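In Defense of the Plastic Bowl
by Abhishek Chauhan
17 Aug 2022

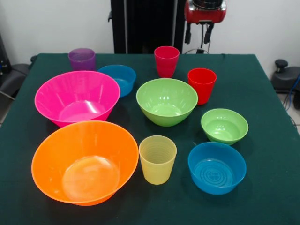
Bright, see-through, and fine to drop: plastic bowls and cups on a green tablecloth.

My sister-in-law got married off the good-dishes list at Cloletti, and I still have the page saved on my phone. One dinner plate, 84 dollars. One! There was a soup tureen on there for 355, and somebody bought it for her, and in all the years since I have eaten soup at her house exactly zero times out of that tureen. It lives in a cabinet with a little light inside. We eat soup out of mugs.

I want to argue for the other kind of dish. The loud kind, the kind you buy in a stack at the hardware store and forget you own until people come over. I think most of us would have more people over if we stopped believing we needed the tureen first.

I grew up with a set of these. My mother bought them when we moved to the apartment on Zurkley Street, and they went to every birthday, every picnic, every night when my father's whole office seemed to be sitting on our floor. The red one was for popcorn and also for being sick in (it was washed very well, please don't write to me). When one cracked she said "well, that's that" and it was gone by the time the rice was done. I can't remember a single person being scolded over one. I can remember very clearly the afternoon I chipped a china saucer at a friend's place, and how quiet his mother got.

That quiet is what I'm complaining about, really. When the dishes are precious the host is only half there. She's listening to you talk about your new job and she's also watching your elbow. I've been that host! A few years back I got it into my head to do a proper dinner, bought four stemmed glasses from Jireš, and spent the evening moving them away from people. My neighbor finally asked if I wanted her to drink out of the faucet.

Now, the case against. I know it, I get it from my own wife. Plastic scratches, it goes cloudy, it holds on to the smell of onions, and there's far too much of the stuff in the world already. All true. I don't put hot food in mine and I keep them out of the microwave. But I'd point out that a bowl you use for twenty years is a different animal from a fork you use for ten minutes, and that the tureen was shipped across an ocean in a crate of foam to sit under a light bulb. If you can find your bowls secondhand, even better. Church sales are full of them, usually in a box marked "kitchen" for less than the price of a coffee.

The other complaint is that it looks cheap. Sure. It is cheap. I went to a wedding in Valtetora in January, 200 guests, and the food came out in whatever bowls the aunts had carried over from home, every color going, half of them with names written on the bottom in marker. I have never seen people relax so fast. Kids were carrying things. An uncle dropped a full bowl of salad and the bowl bounced and he got a round of applause.

So that's my pitch. Call some people, put the chips in whatever's closest, and leave the cabinet light off. My sister-in-law has read this, by the way – she says the tureen is mine when she dies, and I've asked her to please leave it to somebody else.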